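Storka Tabletop - two-handed simulation pack

Sold by Vonthorpe. Licence per seat, download only. Works with the Gradcombe viewer or on its own.

Hello, and thanks for stopping by! I'm Ylva Öberg and I put this pack together with Kjell Brekke, who did the hands (all those finger joints are his, and so are most of the late nights). I get asked to write something more formal for this page every few months and I never manage it, so you get me chatting instead.

Storka Tabletop is a set of ready-made simulated table jobs for a pair of humanoid arms. You load it, pick a job, pick a table and some objects, and either drive the arms yourself or let your own controller have a go. I started it because I was fed up with building the same kitchen table over and over for every little test, and then finding that the bowl weighed as much as a car because I'd left a number at its default. We've done the weighing for you. Every object has a sensible mass and friction, and you can open the file and argue with us if you like - plenty of people have.

There are 634 objects in the current release. Bowls, small boxes, trays, crates, bottles, that sort of thing, mostly stuff you'd find in a cupboard or on a kitchen worktop. The jobs are short and plain on purpose: take hold of a bowl by the rim, put one thing inside another, slide a box to the side without knocking it over. The rim grasps are my favourites and also the ones I get the most post about. A thin rim is a horrid thing to hold with metal fingers and you learn a lot about your controller very quickly!

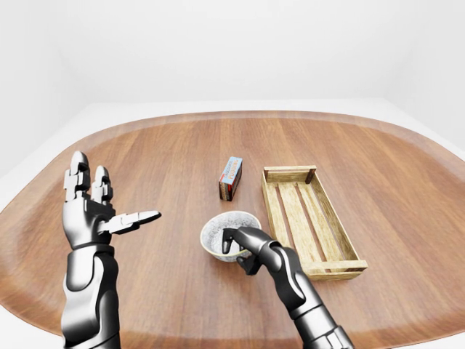 Can I use the pack with only one arm?

Set the second arm to "parked" in the job file and it stays wherever you leave it, or set it to "off" and it isn't loaded at all. The jobs marked with a 2 need both arms, so those will refuse to start.

On to what you get. The download has the objects, the tables, both arms, the job files and a little tool for shuffling things about, so that the crate turns up at a different angle each run and your controller can't just learn one layout by heart. You can lock any object in place if you'd rather it didn't move. There's a plain white room as the standard backdrop, and I know it's dull, but it's quick to draw and it keeps the edges of things nice and clear. Sigrun Solberg made a set of busier rooms for us in May and those come as a free add-on (look in the extras folder, it's easy to miss).

Speed depends on your machine, of course. On my own desktop, which is nothing special any more, I get 73 steps a second with the glossy materials switched on and a good deal more with them off. The shine on the arms looks lovely but it costs you. If you're training something overnight, turn it off, and turn it back on when you want pictures for a talk.

A few things I'd want to know before buying. Soft objects aren't in there, so no cloths, no sponges, no bags. Liquids aren't either. The finger pads are modelled as hard surfaces with a bit of extra grip, and if your real hand has squashy rubber tips you'll find ours slip sooner than yours do. Kjell is working on it and I've promised him I won't give a date. Small boxes stood on end can also wobble for the first moment after loading, so give the table a second to settle before you start timing anything.

Zakhar Kuzmenko had the pack on trial at Thammasiri for a while and sent us a long, grumpy and very useful list. Thanks to him the job files now use the same names for left and right all the way through (sorry, everyone who bought the first version) and the log tells you which finger touched what and when. He also asked for a replay slider, and that's in now too.

Prices: a single seat is 1100 euros, and a lab licence is 4000 euros for as many seats as you have in one building. Updates are free for as long as we're making them. Students should write to me before buying anything, I can usually sort something out.

Installing is mostly unzipping. If the arms load but the hands don't, your path has a space in it - rename the folder and try again. For anything else use the contact form and put "Storka" in the subject so it lands with me or Kjell. I read them in the morning with my coffee, and do attach the log if you've got it.

Also from Vonthorpe: Storka Shelves, Storka Drawers, spare job packs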